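4. 시연 수집

4.1 과제와 작업 환경

대상 과제는 상자 안에 놓인 막대형 부품을 하나씩 집어 지정된 방향으로 옮겨 놓는 것이다. 부품은 적색과 녹색의 두 종류이며, 색상은 목표 위치를 구분하는 데에만 쓰인다. 파지 방식은 두 종류에 동일하게 적용하였다. 3절에서 정의한 작업 좌표계는 상자 바닥면을 기준으로 하고, x축은 상자 앞벽과 나란하게, z축은 바닥면의 바깥 법선 방향으로 잡았다. 상자의 측벽이 바닥을 향해 경사져 있으므로 벽에 가까운 부품일수록 손가락이 진입할 수 있는 각도가 제한된다. 시연자가 손목 자세를 바꾸어야 하는 경우는 대부분 이 조건에서 발생하였다(그림 4).

로봇은 KUKA 암을 사용하였고, 손목 플랜지에 금속 그리퍼를 장착하였다. 상자는 작업대에 클램프로 고정하였다. 고정하지 않은 예비 실험에서는 손가락이 벽을 누를 때 상자가 밀려 시연 궤적과 작업 좌표계 사이에 오차가 누적되었고, 해당 데이터는 본 논문의 분석에서 모두 제외하였다. 케이블은 암의 외부를 따라 손목까지 배선하였다. 외부 배선은 손목 회전 범위를 줄이므로, 시연과 재생 모두에서 마지막 관절의 허용 범위를 제조사 한계보다 좁게 설정하였다. 허용 범위에 접근하면 직접 교시에서는 가상 스프링이 반력을 만들고, 원격 조작에서는 명령이 포화된다.

4.2 직접 교시

직접 교시에서는 시연자가 암을 손으로 잡고 움직이며, 제어기는 중력과 도구 하중을 보상한 상태에서 관절 위치와 토크를 기록한다. 도구의 질량과 무게중심은 시연을 시작하기 전에 여러 정적 자세에서 측정한 토크로 추정하였다. 추정이 부정확하면 암이 한쪽으로 서서히 흐르고, 시연자는 이를 무의식적으로 보정하게 된다. 이렇게 들어간 보정력은 토크 기록에서 접촉력과 구별하기 어렵다. 따라서 손을 뗀 상태에서 드리프트가 임계값을 넘으면 그날의 하중 추정을 다시 수행하였다.

암의 관성은 보상하지 않았다. 큰 암에서는 관성 때문에 짧은 거리의 미세한 위치 조정이 어렵고, 시연자는 목표를 지나쳤다가 되돌아오는 동작을 반복하는 경향을 보인다. 이 왕복 구간을 그대로 학습에 사용하면 정책이 부품 위에서 머뭇거리는 동작까지 재현하였다. 접근 구간에서 속도의 부호가 연속하여 바뀌는 부분은 하나의 정지 구간으로 합치고, 합친 구간의 끝 자세만 남겼다. 접촉이 시작된 뒤의 구간에는 이 처리를 적용하지 않았다. 벽과 부품 사이로 손가락을 밀어 넣을 때 나타나는 작은 흔들림은 시연자가 의도한 탐색일 수 있고, 기록만으로는 의도 여부를 판정할 수 없기 때문이다.

그리퍼의 개폐는 발판 스위치로 명령하였다. 두 손이 모두 암에 있어야 자세가 안정적으로 유지되므로 손으로 누르는 버튼은 채택하지 않았다. 스위치 신호와 실제 파지 사이의 지연은 그리퍼 종류에 따라 달라지며, 본 실험에서는 신호 시각 대신 손가락 위치가 정착한 시각을 파지 사건으로 기록하였다.

4.3 원격 조작

원격 조작에는 6자유도 입력 장치 Cikley를 사용하였다. 입력 장치의 변위는 말단 속도로 사상되며, 병진과 회전의 비율은 시연자가 도중에 바꿀 수 없도록 하였다. 예비 실험에서 비율 변경을 허용했을 때 시연자별로 전혀 다른 속도 분포가 나타났고, 동일한 상태에 대한 행동이 다봉 분포를 이루어 회귀 기반 정책의 성능이 저하되었다. 고정 비율은 접근 구간에서 느리다는 불만을 낳았으나 데이터의 일관성을 우선하였다.

시연자는 셀 밖에서 고정 카메라 영상을 보며 조작한다. 영상에는 상자 바닥과 그리퍼가 함께 들어오도록 카메라를 배치하였다. 단일 시점에서는 손가락 끝과 부품 윗면 사이의 높이를 판단하기 어렵고, 손목이 뒤쪽 부품을 가리는 자세가 존재한다. 깊이 정보를 보충하기 위해 말단 높이를 숫자로 화면에 표시하였으며, 합력의 크기가 임계값을 넘으면 화면 테두리의 색을 바꾸었다. 힘 반력은 제공하지 않았다. 반력을 제공한 경우와의 비교는 본 논문의 범위에 포함되지 않는다.

명령 주기와 영상 주기가 다르므로 모든 기록은 수집 소프트웨어 Trustis에서 공통 시각으로 정렬하였다. 영상 프레임의 시각은 노출 종료 시점을 기준으로 하고, 각 프레임에는 그 시각 직전의 관절 상태를 대응시켰다. 보간은 사용하지 않았다. 접촉 순간의 힘 신호는 짧은 시간에 크게 변하며, 보간한 값은 실제로 관측된 적이 없는 상태를 학습 집합에 추가하게 된다.

4.4 시연자와 수집 규모

시연자는 5명으로, 모두 수집 전에 동일한 설명서를 읽고 두 방식으로 연습하였다. 방식의 순서는 시연자마다 교차하여 배정하였다. 설명서에는 파지 순서를 지정하지 않았다. 어떤 부품을 먼저 집을지는 시연자의 판단에 맡겼으며, 순서 선택 자체를 5절의 상위 정책이 학습할 대상으로 삼았다.

정제를 마친 시연은 직접 교시 59건, 원격 조작 40건이 넘는 분량이다. 두 방식의 건수가 다른 것은 원격 조작에서 제외 비율이 더 높았기 때문이다. 제외 기준은 세 가지로, 충돌 감지에 의한 정지, 상자 밖으로의 부품 이탈, 기록 누락이다. 파지에 실패했으나 시연자가 스스로 복구한 경우는 제외하지 않고 별도의 표지를 붙였다. 이러한 복구 시연은 18건이며, 대부분 두 부품이 맞닿거나 끝이 가까이 놓인 배치에서 나왔다. 복구 시연을 뺀 학습 결과는 6.3절에서 비교한다.

초기 배치는 Gullirberg 배치 목록에서 무작위로 추출하였다. 이 목록은 부품의 위치와 각도를 작업 좌표계로 기술한 것으로, 실제 배치는 사람이 목록을 보고 손으로 재현한다. 재현 오차는 측정하지 않았다. 대신 시연을 시작할 때마다 정지 영상을 저장하여 실제 초기 상태를 사후에 추정할 수 있게 하였다. 목록에는 막대가 벽과 나란히 붙은 배치와 바닥 중앙에 떨어져 있는 배치가 모두 포함된다.

4.5 구간 분할과 표지

각 시연은 접근, 정렬, 파지, 인상, 이송, 해제의 구간으로 나누었다. 경계는 말단 속도와 손가락 위치, 수직 방향 힘으로 자동 추정한 뒤 표지 담당자가 영상과 대조하여 수정하였다. 접근과 정렬의 경계에서 자동 추정이 가장 자주 수정되었다. 직접 교시에서는 속도가 완만하게 줄어들어 뚜렷한 최소점이 나타나지 않고, 원격 조작에서는 시연자가 화면을 확인하느라 멈추는 위치가 실제 정렬의 시작과 일치하지 않았다. 두 방식에 같은 임계값을 쓸 수 없으므로 방식별로 값을 따로 정하였다.

정렬 구간의 표지에는 대상 부품의 식별자와 접근 방향을 함께 기록하였다. 같은 색의 부품은 외형만으로 구별되지 않으므로 식별자는 초기 정지 영상에서의 위치로 부여하고, 부품이 움직일 때마다 갱신하였다. 이송 중 다른 부품을 건드려 위치가 바뀐 경우에도 식별자는 유지된다. 표지 규칙은 Tymoshchuk 지침의 초안을 따랐으며, 복구 동작에 관한 항목만 본 연구에서 새로 추가하였다. 두 번째 표지 담당자 Nadiia Marchuk이 일부 시연을 독립적으로 표지하였고, 불일치한 경계는 합의로 결정하였다.

4.6 제한 사항

두 방식의 시연은 같은 상태 공간을 고르게 덮지 않는다. 직접 교시에서는 시연자의 몸이 암의 한쪽에 위치하므로 그쪽에서 잡기 편한 손목 자세가 많이 나타나고, 원격 조작에서는 카메라에 손가락이 잘 보이는 자세가 선호된다. 두 집합을 합쳐 학습할 때는 방식 표지를 정책 입력에 포함하였으며, 실행 시의 값은 원격 조작으로 고정하였다. 직접 교시의 영상에는 시연자의 손과 팔이 나타나므로 영상 입력 정책에는 기록된 궤적을 로봇이 재생하면서 다시 촬영한 영상을 사용하였다. 재생 중 부품이 시연 때와 다르게 움직인 경우에는 그 시점 이후의 영상을 버렸다.

상자 바닥은 금속면이며 반사가 고르지 않다. 영상 기반 정책이 바닥의 밝은 얼룩을 부품의 모서리로 오인할 가능성이 있으나, 본 실험에서는 조명을 바꾸지 않아 이 영향을 분리하지 못하였다. 다른 상자로의 일반화 또한 평가하지 않았다.
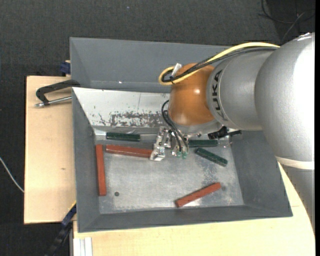
최종 수정: 2019년 2월 19일
그림 4. 막대형 부품 과제의 작업 영역. KUKA 암의 그리퍼가 상자 바닥 위에 있고, 왼쪽 손가락의 끝이 가로로 놓인 적색 막대의 오른쪽 끝에 닿는 위치에 보인다. 다른 적색 막대는 왼쪽 경사벽을 따라 놓여 있다. 녹색 막대 가운데 둘은 그리퍼 오른쪽, 플랜지 아래에 있다.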